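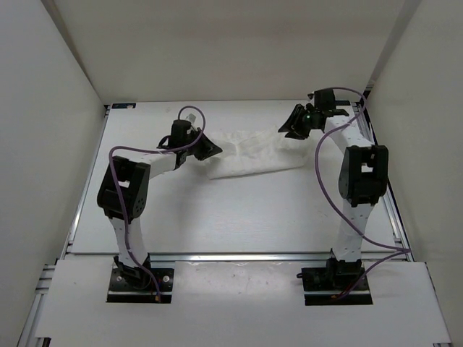
Ocampo Robotics Club: Cloth Folding Project

Our club spent the spring term on one problem, getting two small arms to fold a piece of cloth. The project is called Drudier, after the team that started it, and it was our entry in the student category at the Garach open day in May. There are 12 of us in the club this year. We recorded 2,268 practice runs against a goal of 3,000, and the rest will be done by next year's group.

The cloth is harder than the blocks we used last fall. It never lands the same way twice, so every run starts from a different shape.
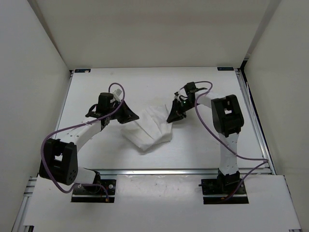

Most of our discussions were about where to grip. A flat edge is difficult for the fingers to get hold of, and a raised bit of fabric is easier — like the small peak next to the right gripper. White cloth on a white table also makes the outline hard to pick out, and we plan to try a darker table cover.

The base plates and finger parts were cut at the Plakomport workshop. The club meets in room 27 after school, and new members can join at any point in the term.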